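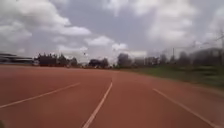 Papers > Sports Surfaces > Tukum Track Study > Section 3

3. Line visibility and surface condition

Lane lines on synthetic tracks are repainted on a schedule set by the supplier, and wear between repaintings is seldom recorded. The Tukum oval was inspected on foot and from low oblique views along the direction of running. In such views the white lines converge toward the far end and the contrast between line and surface falls with distance; in Figure 1 the left line fades into the red before the center of the view, while the center line can be followed to a thin point near the horizon. Fading of this kind combines perspective, blur and paint condition, and a single view does not separate them. Wear was therefore graded only from readings taken at the surface.

Figure 1. Lane lines on a red track surface, with grass along the right side.

3.1 Contrast readings

Readings were taken with a handheld reflectance meter at 300 stations, each consisting of one point on the line and one on the adjacent red surface. Stations with standing water were skipped and revisited. The full set, including repeats, comprises 1523 readings. Line contrast was lowest in the inside lane at the entry to each bend. Of the stations graded as worn, 17 were on the bends and 13 on the straights. Outer lanes showed little variation.

The boundary between track and grass was treated separately. Soil and clippings carried onto the outer lane lower the reading without any loss of paint, and these stations were brushed before measurement. Brushing was done dry, with a stiff nylon broom, in two passes.

3.2 Limits

All readings date from December, when the sun is low in the afternoon. Glare was not modeled. The grading scale follows Limsakul's earlier work at Ustari and has not been tested on blue or green surfaces.

Comments

Gorkero: Were the repeats averaged per station or kept as separate readings? Section 3.1 can be read either way.

M. Saithong: Kept separate. The wording will be fixed in the next version.

trackside_pt: Our inside lane goes at the bend entry too. We repaint that part every year and leave the rest.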